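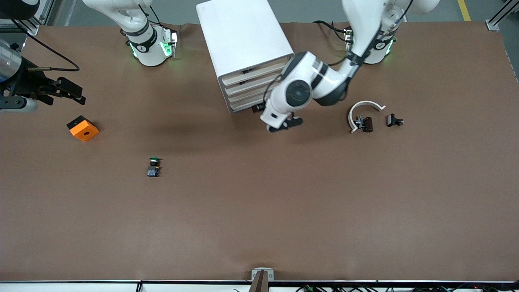
Multovum replied:
Drawer units of this kind should be assigned by category before anything is placed in them. In our department, members who began by filling the top drawer and working downward had to empty the whole unit within a month.

Cedwood wrote:
I would respectfully disagree with the order proposed. The categories are seldom known until the small items have been laid out on the table together. Our practice is to cover the surface with brown paper, set everything out, and write the group names directly on the paper. The drawers are labeled last.

Kekura wrote:
May I ask what width of paper is recommended? Ours wrinkles at the corners and small parts collect in the folds.

Cedwood wrote:
Any width that covers the table in a single piece. Two overlapping sheets leave a seam, and screws find it. Please tape the underside only. We replace the sheet every 20 days, or sooner if it tears.

Lahlou wrote:
The guidance in this section of the board states that shallow drawers are to be used for flat items and fasteners. Members continue to store tape rolls and blocks in them, and the drawers then jam. Anything taller than the drawer front belongs on a shelf.

Multovum wrote:
That is correct, and it supports my point – height is a category and can be decided in advance.

Cedwood wrote:
Height, yes. Use, no. We have 8 drawers in our unit and two of them were renamed after the first sorting session in February. Had the labels been printed beforehand, they would have been wasted.

Kekura wrote:
Would removable labels satisfy both parties?

Multovum wrote:
They would be acceptable to me. Ours have lost their adhesive in the past, so card inserts may be preferable.

Lahlou wrote:
Members are also reminded to keep the space in front of the unit clear so that the drawers can be opened fully. Please see thread 2275 for the earlier discussion of card inserts, and post any further questions on labels there.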